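Thread on where our senior project is, for the people who asked after the open house. The class is Robotics Capstone, and our team is Maya Fakhoury, me, and Seren Samuel as our advisor. The final demo is in May.

**1/** The task is bin picking. An arm reaches into a bin, picks up one object, and puts it down somewhere else in the same bin. The rules say the objects can be anything that fits in the gripper, and no two can be the same kind of thing.

**2/** We named the picking program Clokik. It picks a target, picks a grasp angle, and logs the result. Maya wrote the logging. I wrote most of the grasp part and I am rewriting it now.

**3/** A run is 30 attempts. Our first full run in the big gray bin got 8. The best one so far is 26, but that was with soft objects only, so we don't count it for the class.

**4/** Current mixed set: a roll of green tape, a blue ball, a yellow block, a gray cylinder, a small orange thing with a clock face on it, and a few extras we swap in and out.

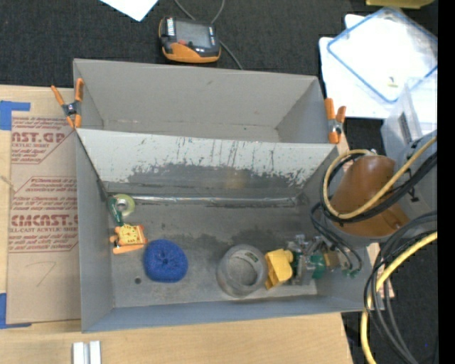 **5/** The tape is harder than it sounds. If it lies flat, the fingers have to go inside the ring or around the whole roll, and Clokik keeps choosing a spot halfway between the two. I added a check for rings last week. It helps with the tape and does nothing for the cylinder.

**6/** Walls are the other problem. Objects drift to the sides over a long run and the arm has to come in at a steeper angle to reach them. We set a 15 mm safety margin at the walls, which means anything in a corner gets skipped. Seren wants us to shrink the margin in steps and write down what happens at each one.

**7/** Divider: it's held with spring clamps, one at each end. We can move it between runs if we need a wider or narrower side. Please put the clamps back on the ends if you borrow them. Two people have asked if they can. Ask Maya.

**8/** Shiny surfaces confuse the depth readings. We tried two filters. The first one erased thin objects along with the glare. The second is slower but it keeps them, so we're using that one.

**9/** Next up is a run with the ring check, the new filter, and the smaller wall margin all turned on. If the score drops we turn them off one at a time until we know which one did it.

**10/** Someone asked if the code will be public. Yes, after grades are in. The logs too, if Maya has time to clean up the file names.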